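Home | Forums | Remembrances | Writing Help | Log in
2 min read

Galilness Boards > Writing Help > How long should Dad's obituary be?

valldale_kid
My father passed last week, and the Valldale paper charges by the line once you go over 50 words. I've written 731, bless him, and I can't bear to lose his Navy years or the bowling team. What would you cut?

porchlight80
I'm so sorry, hon. I'd run a short notice with the service time and put the full story online. When Mom died we kept the printed one to 13 lines, and folks still called to say how lovely it was (and then told us stories for an hour!).
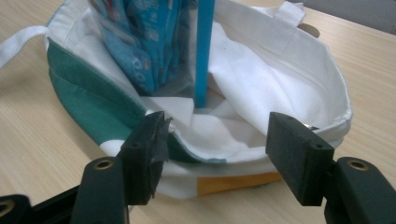 Muireann Breathnach
Board Host, Writing Help

Welcome, and my sympathy to you and your family. I'd gently disagree with porchlight80. Plenty of older friends never look online, so I'd give the Navy at least one full sentence in print. The jobs can usually be shortened.

ofori_j
Please don't shorten the jobs! My uncle drove a truck for most of his life and was proud of every mile.

valldale_kid
Oh, he'd have liked your uncle. I think the Navy and the truck plant stay, and my sister and I will fight over the bowling tonight.

Contact | © Galilness Boards | Back to top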